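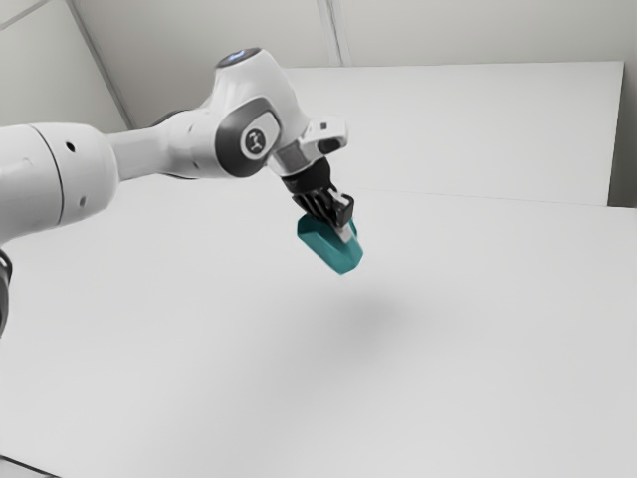

The Naltau header trainer hangs a size 5 ball from a 4-meter steel arm, with a sensor in the cord that logs each contact.

Setup took 21 minutes with the Boltstead base.
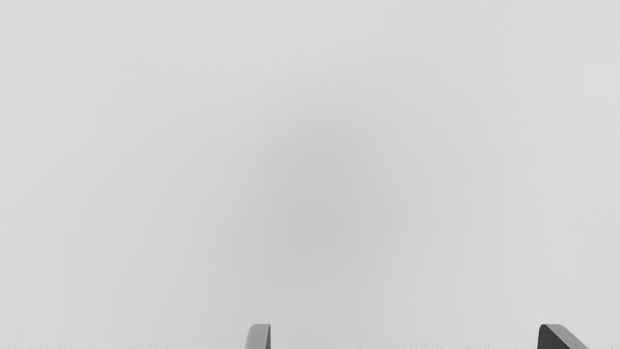 Gripper fingertips against a pale gray surface.

We logged 1,000 headers over May. The cord held, but the height clamp slipped after the first 200 and needed a new bolt.

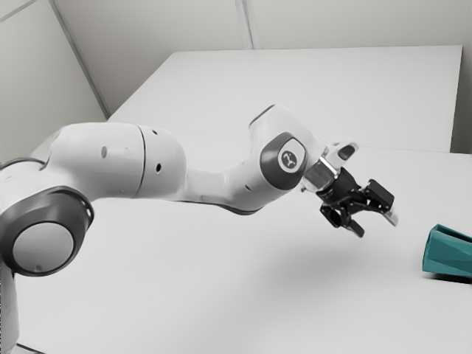 Contact readings were steady for standing headers. Running jumps read low - the sensor misses glancing touches.

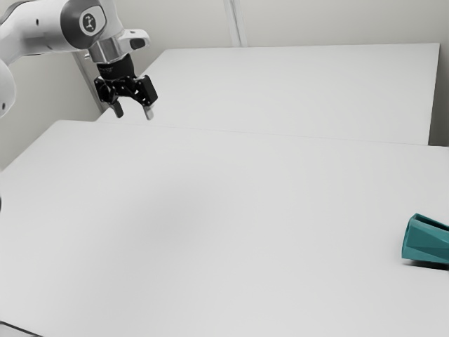
The Buta model is cheaper and has no sensor. For a club with one striker to train, buy that.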